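4. Findings

4.1 When a garment stops being worn

The interviews gave us a first result that we did not expect at the beginning of the study. In the questionnaire, we asked the participants to say for each garment if it was "in use" or "not in use". Most of them accepted this division without difficulty. But in the home visits, when we stood together with them in front of the wardrobe, the division became much less clear. A large part of the clothes was in a third condition, which we call here "waiting". A waiting garment is one that the owner does not wear now, does not plan to wear on a certain day, and also does not want to give away.

Of the 37 households which completed the wardrobe diary, only two reported no waiting garments at all. Both had moved to a new apartment in the months before the study, and both said that the move had forced them to decide. This agrees with the idea of Tedesco, who calls moving house "the only honest inventory" (Carmela Tedesco, interview notes, first round). In the other households the waiting garments were present in every room where clothes were kept, and in many rooms where they were normally not kept.

The diaries show also that waiting is not the same as being forgotten. Participants could often tell us the place of the garment, the year in which they bought it and the person who was with them in the shop. One woman in Frade described in detail the lining of a coat that she had not put on for nine winters. When we asked why she kept it, she answered that she had never thought of it as something she was keeping. It was simply there, in the same way as the other coats.

4.2 Places of waiting

We grouped the places where clothes wait into closed places (wardrobes, drawers, boxes under the bed) and open places (chairs, sofas, ottomans, the rail of the stairs, the top of the washing machine). Earlier work on clothing storage has looked mainly at closed places, perhaps for the reason that they are easier to measure. In our material the open places were more important for the decisions that people made. A garment in a box can wait for years. A garment on a chair must be met every day, and sooner or later somebody in the household makes a comment about it.

Participants used open places for clothes which were worn once and were, in their words, "not dirty and not clean". Outer layers such as jackets and sweaters were the most common type in this group (Figure 3). Underwear and shirts almost never stayed in open places for more than one night. Sports clothes were between these two groups, and the habits of the households differed very much.

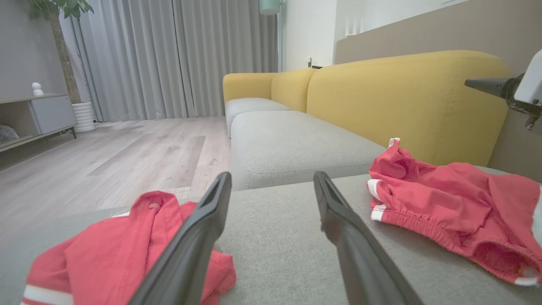

Figure 3. Two red garments on a gray upholstered ottoman; the one on the left is a jacket.

A second use of open places was to prepare a decision. In Jaltura, where the apartments in our sample were small and the wardrobes usually shared, several participants took out the clothes that they wanted to examine and left them outside during some days. If the garment was taken and worn in this time, it went back into the wardrobe. If not, it moved to the bag for donation, or to a closed place where it could wait longer. A father of two described this practice as "giving the sweater a last chance". His wife did not agree with the description and said that the sweaters were outside only until she put them away.

This difference between members of the same household appeared often, and we think that it deserves more attention. Our diary had one column for the reason why a garment was in its place, but it was filled in by one person only. In the interviews with couples, the second person gave a different reason in more than half of the cases that we discussed. For a future study we would recommend two separate diaries, although this makes the work heavier for the participants.

4.3 Season and the return of clothes

The season had a strong effect on the number of waiting garments. October was the month with the most movements between closed and open places in the diaries. Summer clothes were put away slowly, one piece after another, while winter clothes came out usually in one evening, after the first cold morning. For a period of two or three weeks the two groups existed together, and participants complained that they had "nothing to wear" exactly when the largest part of their clothes was in front of them.

In Elora this period was longer. The houses there have an unheated entrance room, and jackets of all seasons hang in it during the whole year. Participants from Elora reported fewer garments in open places inside the house, but they had more difficulty to tell us which of the jackets in the entrance room were still worn. One participant started to touch the sleeves in order to answer, and found a train ticket which helped her to remember.

4.4 Mending as a reason to wait

A need for repair was the most frequent single reason that participants gave for waiting. In total the diaries listed 97 garments that waited for mending. The damage was mostly small: a missing button, an open seam, a zipper that did not close well. The repair of such damage needs less than half an hour, and many participants had the skill and the thread at home. Messina has proposed that the intention to mend protects the garment from any other decision (Cosimo Messina, personal communication). As long as the owner intends to repair it, it would be wrong to throw it away, and it is also not possible to wear it.

Our material supports this proposal in part. Among the households that took part in the Plurik repair evenings, the mending pile became smaller in the first weeks and then came back to nearly the same size. Participants explained that, once they had an evening reserved for repair, they put aside more clothes for it than before. They did not see this as a problem. Some of them repaired garments which they had no wish to wear again, and gave them away afterwards with a visible satisfaction.

We should note here that the mending pile is not easy to define. Three households kept pieces of fabric from old clothes in the same basket, for patches, and we counted these only if they could still be recognized as a garment. The decision was sometimes difficult, and in two cases the authors did not agree after discussion. These two cases are excluded from the results of this section, but they remain in the analysis of storage places in Section 4.2.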